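Skerach cell: FAQ

Why does the left arm stop dead?
Usually the purple cable. It needs slack at the gripper end, or it sulks.

How often do we check the rail bolts?
Every Wednesday, and after anyone says "it was fine yesterday."

Can I move the hanging stand?
Ask Siu-fong Wu first. The taught positions assume it stays put. Keep the black cloth in front of it and leave the basket by the file organizer.

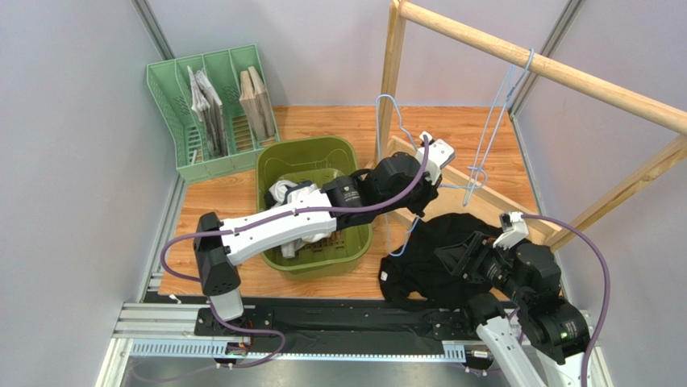
Who resets the cell after fault 204?
Whoever caused it. Power off, count to six, power on.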